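읽는 시간 4분

이 사이트는 쿠키를 사용합니다. 계속 이용하시면 쿠키 사용에 동의하신 것으로 봅니다. [동의] [설정]

상차림·식탁 정리 참가자 모집 (4월 진행)

급하게 올립니다. 님리(Nimri) 상차림 연구 모임에서 4월에 같이 하실 분 구해요. 모집 인원 18명. 이미 신청하신 분은 다시 안 쓰셔도 됩니다.

무슨 일이냐면, 식탁 차리고 치우기. 그게 다예요. 숟가락 놓고, 접시 옮기고, 받침 깔고, 다 쓴 건 뒤쪽으로 밀어두고. 사람마다 순서가 다 달라서 그걸 모읍니다. 요리는 안 합니다. 불도 안 써요. 설거지도 없음.

장소는 톨우드(Tolwood) 건물 203호. 엘리베이터에서 내려서 왼쪽. 문패에 나스게이트(Nasgate)라고 되있는데 맞게 오신 거예요, 그냥 들어오시면 됩니다.
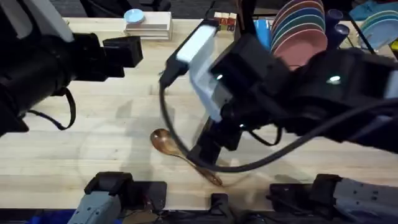
203호 작업대, 구리색 숟가락.

하는 일

- 안내지 읽고 식탁 한 상 차리기. 안내지는 한 장짜리
- 차린 상 다시 치우기. 원래 자리로 안 돌려놔도 됨, 본인이 편한 데로
- 한 상 끝날 때마다 종이에 메모 두세 줄. 뭐가 불편했는지, 뭘 먼저 집었는지
- 쉬는 시간 있음. 물이랑 보리차 있어요

한 분당 13상 합니다. 많아 보여도 한 상이 짧아요. 중간에 힘들면 말씀하시고 그만하셔도 돼요. 그때까지 한 만큼 계산해 드림.

이런 분

- 만 19세 이상
- 집에서 상 차려본 분. 잘 차릴 필요 없어요. 대충 차리는 분도 환영, 아니 대충 차리는 분이 더 필요합니다 지금
- 왼손잡이 꼭 좀 와주세요. 지난번에 거의 없어서 메모가 다 한쪽으로 쏠렸음
- 서서 한참 있어도 괜찮은 분. 의자 필요하면 미리 적어주세요
- 한국어 읽기 되면 OK, 말은 서툴러도 괜찮습니다. 노우라 마하스네(Noura Mahasneh) 님이 영어랑 아랍어로 안내 가능

식당 경력은 상관없습니다. 있으셔도 되고 없으셔도 되고. 단, 호텔이나 연회장에서 오래 하신 분은 신청서에 적어주세요. 따로 묶어서 봅니다. 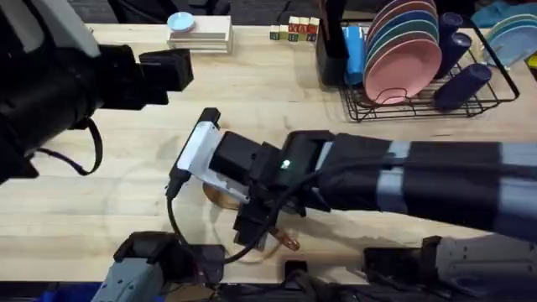 사전 준비물은 없습니다. 그릇이며 소품은 다 저희 것 쓰시면 되고, 집에서 쓰던 거 가져오셔도 이번엔 못 씁니다(물어보신 분이 많아서 적어요). 작업대는 나무 상판이고, 물건은 대부분 먼 쪽에 둡니다. 얇은 나무판 몇 장 겹쳐 놓은 위에 하늘색 둥근 접시가 작은 게 하나 올라가 있는 식으로요. 접시 먼저 드는 분, 판째로 당기는 분 다 다를 텐데 정답 없어요. 평소 하던 대로 해주세요. 상판에 동그란 자국 몇 개 있는 건 원래 그런 거니까 닦으려고 애쓰지 마시고요. 닦는 건 저희가 합니다.

옷은 소매 너무 긴 것만 피해주세요. 팔찌, 큰 반지도 잠깐 빼두시면 좋고. 사물함 있는데 자물쇠가 모자라서 귀중품은 되도록 안 가져오시는게...

시간

오전조 10시 시작, 오후조 2시 시작. 둘 중에 골라서 적어주세요. 둘 다 되면 둘 다 적어주시면 저희가 배정합니다. 오후조가 먼저 차요. 늦으실 것 같으면 문자 한 통만. 20분 넘게 늦으시면 그날은 어렵고 다시 날 잡아야 합니다.

사례비

상품권으로 드립니다. 지텔(Jitel) 적립으로 받으셔도 되고요. 금액은 확정 문자에 같이 적어서 보내요. 교통비는 따로, 영수증 없어도 됨. 지난 회차까지 모은 메모가 약 640장인데 한 장 한 장 다 읽었습니다. 글씨 못 써도 되니까 편하게 써주세요. 그림으로 그려주신 분도 있었는데 그게 제일 알아보기 쉬웠어요.

신청 방법

아래 내용 적어서 메일로.

- 이름, 연락처
- 오전/오후
- 오른손잡이인지 왼손잡이인지 (양손이면 양손)
- 평소에 집에서 상 누가 차리는지 한 줄
- 알레르기 (음식은 안 나오지만 보리차 때문에)

답장은 보통 이틀 안에 가는데 요새 밀려서 좀 늦을수도 있어요. 사흘 지나도 없으면 스팸함 한번 보시고 그래도 없으면 다시 보내주세요. 정원 차면 바로 닫습니다. 대기자는 따로 받고, 빈자리 나면 순서대로 연락드릴게요.

자주 물어보시는 거

친구랑 같이 가도 되나요 → 됩니다. 상은 각자 차려요. 신청도 각자.

아이 데려가도 되나요 → 죄송하지만 이번엔 안 돼요. 봐줄 사람이 없습니다.

주차 → 건물 뒤에 자리가 조금 있는데 오전엔 거의 차 있음. 버스가 나아요.

전에 참가했는데 또 해도 되나요 → 한 번까지는 괜찮습니다. 세 번째부터는 다른 분께 양보 부탁드려요.

메모에 이름 남나요 → 안 남습니다. 번호만 적어요.

그 외 궁금한 건 메일로 주세요. 전화는 작업 중이면 못 받습니다.

문의: 노우라 마하스네, 님리 상차림 연구 모임, 톨우드 203호
© 님리. 무단 전재 금지 | 맨 위로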